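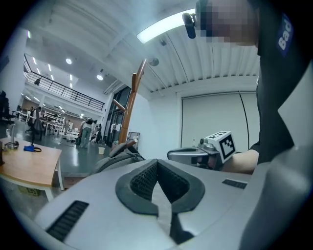 Section 6. Setting Up the Coat Rack and Clearing the Entry Corner

These steps cover a wooden coat rack with a center pole and angled hooks, set up in a meeting room with a pull-down screen. The Hastmont leaflet claims the job takes 11 minutes. Allow longer. Whoever timed it must have had the pole assembled already.

1. Choose the spot before you open the hardware bag. Keep the rack out of the swing of the door, and check this with the door wide open. A glass door is easy to misjudge.

2. Push the pole sections together and turn until they stop. The leaflet says "hand tight is sufficient." We doubt it. Check again after a day of use.

3. Fit the feet, then stand the pole up and look at it from two sides. If it leans, loosen the feet and start this step over. The felt pads sold as a cure for leaning did nothing on our floor.

4. Add the hooks, working from the bottom up. Place them on opposite sides of the pole as you go.

5. Hang one coat on each side and let go slowly.

CAUTION: Do not hang a loaded backpack on the rack. Sturilum describes its hooks as fit for "everyday bags," a phrase that could mean anything. Set backpacks on the floor or a chair, with the straps tucked in.

6. Put a small bin by the wall, clear of the door. Empty it in the evening. Liners marked "odor lock" cost more and, in Elīna Siliņa's trial last March, smelled the same as the cheap ones.

7. Lower the screen all the way and walk past it with a coat over your arm. If the coat brushes the screen, move the rack.

Note: Bottles left out after a meeting should be capped or thrown away. Do not balance them on the rack feet.

Note: The Vanags catalog lists a weighted base as part 56. Try the rack without it first. We have yet to see a room that needed one.

For loose hooks, see Section 11.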